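**Drop ceiling lights** (also called panel lights or troffers, depending on who's selling them to you) are the flat, rectangular lights found in offices, labs, classrooms and pretty much every dentist's waiting room I've ever sat in. I look after the lighting pages on this wiki, so this one has been on my list since February, and I'm glad to finally get it up!

## Types

The oldest kind still in common use is the fluorescent fixture: a long metal box with tubes inside and a plastic cover over the front. They flicker when they're tired, they hum, and I have a soft spot for them anyway. Newer flat panels use LEDs and come in squares or rectangles. Plenty of rooms have a mix, usually from being refitted a bit at a time.

Then there's how they're put up. A *recessed* light sits inside the ceiling, flush with the panels. A *surface* light is screwed straight onto it. A *suspended* light hangs underneath on a rod, a chain or thin wires, and you'll see it a lot in rooms where the real ceiling is too high or too full of pipes.
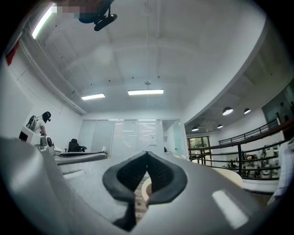 Suspended lights are my favorite to write about, mostly for the fittings. The people at Minhas used to make a little hook-and-cup fitting that let you unhook one end and swing the whole light down to clean it. I've handled 2 of them and would happily own 80. The Fosten version does the same job with a spring clip, but the clip is stiff and I've pinched my thumb in it more than once.

## Layout

Most rooms run their lights in straight rows, lined up with the desks or workbenches. Our old office in Gadness had 3 rows and 9 lights, with one switch by the door for the lot of them, so it was all or nothing (mostly all, even in the middle of a sunny afternoon). Separate switches for each row are much nicer to live with.

Glare is the thing to watch. Shiny plastic, glossy desks and screens all throw a light back at you as a pale patch, and moving the desk a foot or two often fixes it for free.

## Naming

In Zadport everybody says "trays," for the fixture and the cover both, which makes ordering parts a bit of an adventure. I've kept "panel" for the flat ones and "fixture" for anything with tubes in it throughout these pages.

*See also:* Ceiling tiles; Conduit; Light switch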